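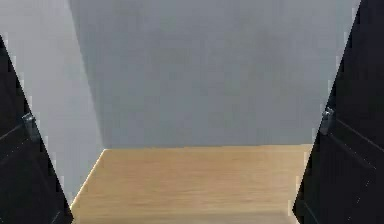 View between the two gripper fingers in the simulator, with the tabletop clear.

Ilora Classroom Gripper Kit, with Simulator

Item 508. Suits one club table of 3 students. Ages 12 and up.

We put the Ilora kit together for the kind of robotics club that meets in a borrowed science room after school and has one arm to share among a whole lot of eager hands. Everyone gets to drive in the simulator first, and then the teams take turns on the real gripper when their program is ready (or nearly ready, we know how it goes!).

The simulator opens on the fingertip view, looking out between the two black fingers at a pale wood tabletop and plain gray walls. From there students load whatever the lesson calls for. The early lessons are all about opening, closing and lining up, and after that come the stacking and sorting tasks that most clubs end up turning into a contest.

What comes in the box
Two-finger gripper with cable and mounting plate
Set of foam practice blocks
Spare fasteners and a hex key
Printed student workbook, 60 pages
Club license for the simulator, good on every computer in the room

From a club that uses it
Faith Laizer runs the after-school group at Hetotmont and wrote us a lovely long letter in December. "My students had the first workbook lesson going before I had finished taking attendance," she told us. "We have our own little competition now, and the sixth graders are beating the eighth graders, so you can imagine the noise."

Good to know before you order
The mounting plate fits the Ilora tabletop arm, which is sold separately. If your club has a different arm, please write to Maximiliano Sepúlveda at our school desk and tell him the model, and he will look up the right plate for you. He also keeps the lesson plans up to date and is always glad to get new ones from teachers.

The simulator runs without an internet connection once it has been installed. Extra workbooks and foam blocks are on the spare parts page, and you can add them to the same order and have it all come in one box.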